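놀이형 식사 교구 보급 사업 중간 보고
수신: 사업 지원 담당자
작성: Jurnavard 교구 검토 담당

1. 이번 기간의 결론부터

9월까지의 진행 상황을 보고합니다. 일정표만 보면 사업은 순조롭습니다. 교구 세트 264개 중 205개가 배포되었고, 나머지는 Fandton 창고에 있습니다. 다만 배포 수량이 곧 성과라는 지난 보고서의 논리에는 동의하기 어렵습니다. 상자가 도착했다는 사실과 아이들이 샌드위치 만들기를 통해 순서와 분류를 익힌다는 주장 사이에는 아직 채워지지 않은 구간이 넓습니다.

2. 교구 구성

공급사 Vrabec이 처음 제안한 구성은 모형 재료의 가짓수가 지나치게 많았습니다. 시범 운영에서는 빵, 양상추, 베이컨을 중심으로 줄이고 접시 하나와 투명 용기를 함께 쓰도록 했습니다. 줄인 뒤 준비 시간이 짧아졌다는 의견이 있었으나, 시간을 잰 기록은 두 곳에서만 제출되었습니다. 이 정도로 개선이라고 쓰기는 어렵습니다.

모형의 품질은 대체로 무난합니다. 빵은 테두리 색이 분명해 무엇인지 바로 알아볼 수 있습니다. 양상추는 둥근 모양이라 네모난 식빵과 맞지 않습니다. 공급사는 실제 잎채소도 그렇다고 답했는데, 틀린 말은 아니지만 가장자리를 맞춰 쌓으라는 활동지 문구와는 충돌합니다. 교구를 바꾸든 문구를 바꾸든 한쪽은 손을 봐야 합니다.
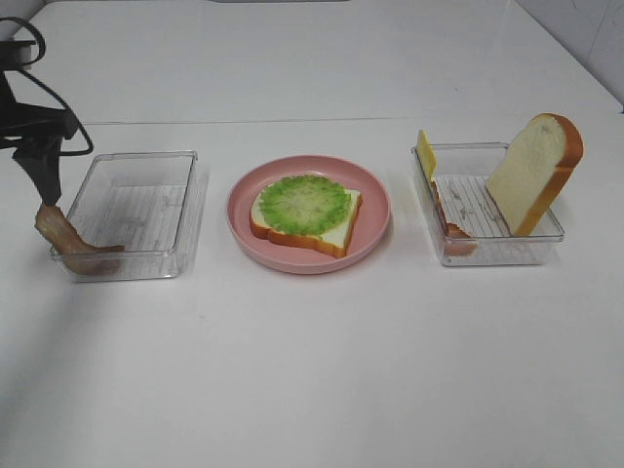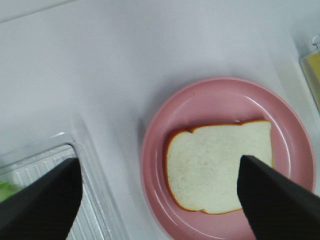

분홍 접시 위의 식빵 모형과 투명 용기. 첫 번째 사진에는 빵 위에 양상추가 올라가 있고, 베이컨은 용기 앞쪽 테두리에 걸쳐 있음.

3. 용기에 대한 의문

투명 용기는 내용물이 보인다는 이유로 선정되었습니다. 장점은 인정합니다. 그러나 바닥에 까는 물빠짐 망이 모형 재료에 왜 필요한지는 여전히 설명을 듣지 못했습니다. 물을 쓰는 활동은 계획서 어디에도 없습니다. Jetier 측은 기성품이라 망이 함께 들어온다고 했습니다. 그렇다면 망을 뺀 단가를 물어보는 것이 순서인데, 그 견적은 아직 받지 못했습니다.

베이컨처럼 길고 휘어지는 모형을 얕은 용기에 보관하는 방식도 다시 볼 필요가 있습니다. 끝부분이 테두리에 걸리면 뚜껑을 닫을 때 눌릴 수 있습니다. 교체용 재료비가 예산에 따로 잡혀 있지 않으므로 작은 문제로 넘기기에는 부담이 있습니다.

4. 활동 기록

현장에서 제출한 활동 기록지는 모두 711장입니다. 숫자는 인상적이지만 상당수가 완료 칸에 표시만 되어 있고, 어떤 재료를 어떤 순서로 올렸는지는 비어 있습니다. 순서 익히기가 목표인 사업에서 순서가 기록되지 않은 셈이라 이 자료로 효과를 논하지 않겠습니다. 일요일 가족 활동의 기록은 비교적 충실한 편이나, 보호자가 대신 적은 것으로 보이는 경우가 섞여 있어 따로 분류했습니다.

5. 다음 기간 계획과 요청 사항

기록지를 한 쪽으로 줄이고 재료 순서를 적는 칸을 맨 위로 옮기겠습니다.
양상추 관련 활동지 문구는 '빵 위에 올리기'로 수정하겠습니다.
물빠짐 망을 제외한 용기 견적을 Jetier에 다시 요청하겠습니다.
창고에 남은 세트는 새 기록지가 준비된 뒤에 내보내고자 합니다. 배포율이 당분간 멈추게 되므로 이 부분은 승인이 필요합니다.

추가 예산은 이번에 신청하지 않습니다. 현재 자료로는 증액의 근거를 댈 수 없습니다. 수정된 기록지로 한 차례 운영한 뒤 교체용 재료비 항목만 별도로 상의드리겠습니다.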